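Home | Fiction | Features | Reviews | Submit | Back Issues

The town that fits in 100 words

Features – 2021-11-25

The first thing you learn about Natholm is that the ferry only leaves. It has never been seen coming in. People in Natholm don't find this strange, and after four or five stories neither do you, because by then you've met the woman who sells fog by the jar and the boy who was elected harbourmaster while he was asleep, and a one-way ferry seems like the sort of thing a town might have.

Natholm is the invention of Manee Duangkaew, and every story set there is exactly 100 words long. There are 48 of them in her new collection, The Ferry Only Leaves, out now from Kaewsai, and I read the whole thing standing up in my kitchen with my coat still on. Then I sat down and read it again!

Very short fiction has a reputation for being all punchline. You get your set-up, you get your twist, and off you go to the next one like a person eating peanuts. Duangkaew hardly ever does a twist. What she likes is a door left open. In "Inventory", my favourite of the lot, a grocer lists what's in the shop the morning after a flood, and it's all tins and string until the second-last item, which is his brother. The last item is more string. I've thought about that string for a fortnight.

She started the series in May two years ago, when she was living in Tuvley and working early shifts at a bakery. "I had the bus ride and that was it," she told me over the phone, with what sounded like a kettle going in the background. "Twenty minutes each way. You can't start a novel on a bus, or I can't. But you can fit a whole person in if you're rude about the furniture."

Being rude about the furniture is how she talks about cutting. Nobody in Natholm has eye colour. Rooms have one thing in them, sometimes none. A chair turns up on page 30 and I felt I ought to stand and applaud it. First drafts run to 400 words, she says, and the cutting is where she has her fun – she reads each one aloud and takes out whatever she'd be embarrassed to say to a stranger.

The early stories ran in Liltach, a stapled quarterly that deserves far more readers than it has, and it was there that people began writing in with questions. Where does the ferry go? Is the harbourmaster awake yet? Duangkaew answered one of those letters with a story and got hooked on doing it, so a good third of the book is Natholm answering back. You can feel the change. The voices get chattier and more suspicious of you, and one old net-mender spends her entire 100 words refusing to tell the reader anything at all. She's a delight.

A couple don't work. "Salt, Again" leans on a rhyme it doesn't need, and the two stories about the mayor could have been one. But the book is only 91 pages, and a weaker page is over before you've had time to grumble.

I asked whether she was done with the place. She laughed and said she'd tried to write something set in an ordinary suburb, and by the second paragraph there was a jetty in it. 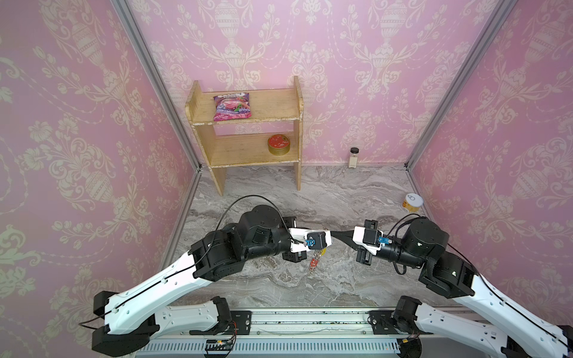
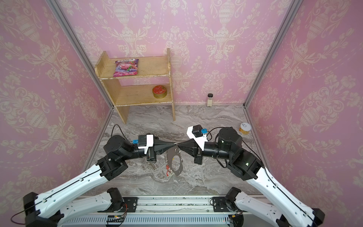

Pink damask wallpaper, marble-patterned floor, two-tier wooden shelf.

More from Features
Writing the monster's side of the story
Six serials to read on your lunch break
How to end a story in the middle
In praise of the unreliable tour guide
Letters from readers: the maps we drew as kids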